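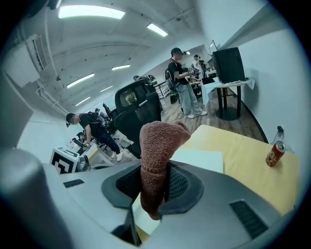 Subject: Re: [handheld-demos] Towel folding, how many takes per person?

Replying to the list as two people have asked me the same thing off it.

> We are planning a cloth set at Erkosbridge in December and would like to
> know what others settled on. Our first plan is 300 takes from one person
> on one towel, then switch. Is it better to have fewer people doing more,
> or the other way round? Also, do you throw away the takes where the towel
> slips? Ours slips a lot when it is folded thick.

We did the Prandness set the other way round and I would do it that way again. One person on one towel gets very tidy by the end of the morning, and the model then learns that person's habits. Ours always came in from the left and always took the towel just under the band. Put a different towel down and the policy still went for where the band used to be.

What we do now is 48 takes per person per towel, then swap both the person and the table. Several people work in the same room at once, so there is always somebody walking about behind the work. We leave that in. The early recordings against a bare wall looked nicer and trained worse.

On slipping: keep them, but mark them. We had 11 takes in the first batch where the towel dropped out between the fingers and was picked up again, and the person doing the labelling deleted the lot. I wish we had them back. A drop followed by a clean second grasp is useful. A drop where the person gives up and uses their other hand is not, so those do go.

Thick folds are harder on the fingers than on the software. If the bundle is bulky, close slowly and hold still for a second before lifting. Terry cloth squashes a good deal after the fingers first touch it, and if you lift at first contact the recorded opening width is wrong for the rest of the take.

Two smaller things. Start each take with the towel out of the grip and in view – otherwise you have no approach at all and the take is only good for placing. And do not clear the tables between people. Leave whatever is on them, within reason, as long as it can't be knocked over.

The set that went into Paren was 159 takes after checking. That was enough for picking up a folded towel and nowhere near enough for folding one. For folding I would start with your 300 but split it across people, and train on it before recording any more.

The Stoyanova label format is fine for this if you add a field for the second grasp. I can send our version if it helps.

Does anyone have figures for wet cloth? We haven't tried it yet.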